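From: Ashton Rutherford
To: hall-fitout list
Date: 8 July 2019
Subject: Re: [hall-fitout] Lighting and floor in the main hall, Masow building

On the list, M. Suominen wrote:

> Before we sign off on the main hall I would like somebody to answer three
> points. First, whether the ceiling fixtures can stay where they are if the
> benches move. Second, whether the floor will need a matte coat. Third,
> whether we should put blinds on the windows along the side wall. The
> Garkerier quote for blinds is good until the end of the month and I would
> rather not let it lapse without a decision.
>
> I also have a note from April that says the target on the benches is
> 900 lux. Is that still the number?

Taking these in order.

Fixtures. They can stay. The long rectangular units hang under the steel beams, and the beams fix where they can go without new brackets. If the benches shift toward the back wall, the level at the bench surface drops, and the back pair does not make up the difference. My readings were taken at bench height with the hall otherwise dark. Directly under the front units I get 900 lux. At the proposed back position I get 86 percent of that. For assembly work this is acceptable. For inspection of small parts I would add task lamps at the bench and leave the ceiling alone. The Starska clamp lamps we have in storage will do.

Floor. The concrete is polished and it throws the ceiling lights back up. Standing, this is not a problem. Seated at a low bench and facing the length of the hall, you get the reflection in your line of sight. A matte coat would fix it, but it also holds dirt and has to be redone. I suggest we turn the benches so that people sit side-on to the reflections and see how that goes before we buy any coating. 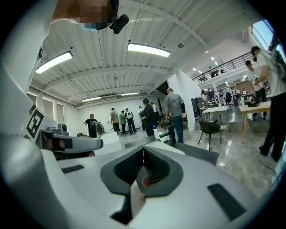 Vol. 5, No. 50

Blinds. The tall windows on the side wall have frosted panes and the light through them is already diffuse. I measured no hard shadow edge on the benches from that side at any hour I checked. Blinds would cost us daylight and give nothing back. The window that matters is the one on the other side, where daylight comes in high up. If we spend money with Garkerier, it should be on that opening only. Please ask them for a revised quote.

Two further items not in the original message.

The corrugated ceiling is white and should stay white. There was a suggestion to paint it dark gray to match the entrance. A dark ceiling would take away most of the bounced light, and the readings above would no longer hold.

The small spotlights in the higher room beyond the hall are on a separate circuit. Their switch is not labeled. I have put tape on the plate for now. Whoever orders the engraved labels, please add one for this.

The 900 lux figure is still the number. It applies to the bench surface and does not apply to the walkways.

The readings are in a plain text file on the shared drive, under Masow / lighting. Column four is height above floor in centimeters. The header line says inches and is wrong.

Ashton Rutherford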